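A Tornanon publica nesta sequência uma atualização sobre o módulo de percepção Dananis, usado no controle de manipuladores em cozinhas.

1/ A versão de outubro altera a estimativa de profundidade em superfícies metálicas. O modelo anterior tratava reflexos intensos como ausência de superfície e devolvia mapas incompletos ao planejador.

2/ O ajuste foi feito com 2,000 quadros captados no punho do robô, dos quais 200 foram reservados para validação. 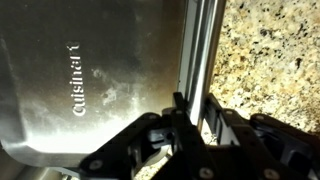 Vista do punho: garra junto à borda metálica de um aparelho Cuisinart em aço inox, ao lado de bancada de granito.

3/ Regiões com brilho saturado recebem agora uma máscara de confiança. O planejador Maluleke consulta essa máscara a cada 100 ms e reduz a velocidade de aproximação quando o valor fica abaixo do limiar.

4/ Permanecem em aberto cinco casos de calibração entre câmera e garra, todos relativos a bordas arredondadas.

5/ As notas técnicas e os arquivos de configuração estão disponíveis às equipes parceiras no repositório Valtenberg.

Publicações recentes
Dananis: formato dos registros de punho
Maluleke: limites de velocidade por zona
Valtenberg: política de acesso ao repositório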